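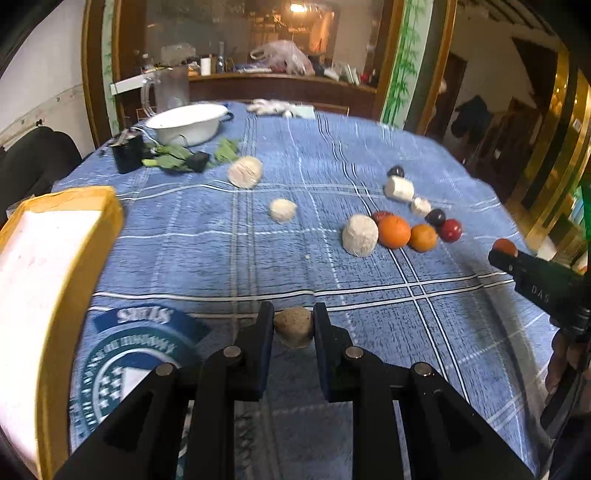

tatel_row: Cold wash, always, whatever the label says. I ruined two tablecloths at 60 before I learned that, and both of them were cotton like yours.

Boards > Household > Laundry and Linen > Tablecloth shrank, can it be saved?

Filed under: cotton, shrinkage, table linen

Gülizar Ağca: Thanks, but it's already done, so I'm after what to do next. It was 200 cm long when I bought it and it came out of the machine 5 cm short at one end. The other end is fine. That's the bit I don't follow. If the whole thing had shrunk I'd cut my losses, but now it hangs crooked and you can see it from the kitchen door.

hemline54: Was it dried on a line or in the dryer?

Gülizar Ağca: Line, pegged by one of the short ends.

hemline54: Then I don't think you have shrinkage at one end, I think you have stretch at the other. A wet cotton cloth is heavy. Peg it by the short end and the weight pulls on the threads by the pegs. Fold it in half over the line next time, with no pegs or just a couple.

tatel_row: Disagree. Stretch from pegs gives you little points along the edge, it doesn't move a whole end. I'd say the cloth was cut off grain to begin with and the first wash let it go back to where it wanted to be. Cheap cloths do this all the time. What make is it?

Gülizar Ağca: Yalçınkaya. It wasn't cheap.

tatel_row: I've had dear ones do it as well.

Moss Lane: You can check that without arguing. Find one thread near the hem and pull it gently so it puckers right across. If the pucker line runs level with the hem, it was cut straight. If it wanders off, it was cut crooked. Takes a few minutes. Do it on the underside.

Gülizar Ağca: Did it just now. It wanders, by more than a finger's width.

hemline54: Fair enough, I was wrong about the pegs. I'd still fold it over the line though.

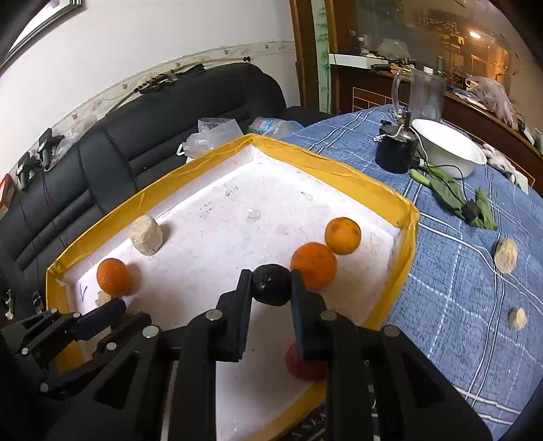 Moss Lane: Soak it first, before you try to pull anything straight. Lukewarm water in the bath, a capful of hair conditioner, half an hour. Then get someone on the opposite corner and pull on the diagonal, short corner to short corner. Not hard. Lay it flat on towels to dry and press it while it's still a bit damp.

pukitz: Conditioner leaves a film and the next spill won't wash out. Plain water does the job. I use Cliltix on mine afterwards, it's only a spray starch, but it holds the edge flat.

Moss Lane: I rinse it out. Never had a film.

pukitz: You won't see it until you get oil on the cloth.

tatel_row: Or unpick the hem, trim it to the thread line and sew it again. You lose a bit of length but it stays straight for good. Pulling lasts until the next wash.

Gülizar Ağca: I'll try the soak on Tuesday when my sister's here to hold the other corner, plain water first. If it goes back crooked after that I'll unpick it. Does anyone know what size needle for a thickish cotton?

tatel_row: A 90 should be all right. Go up to 100 where the hem doubles over at the corners.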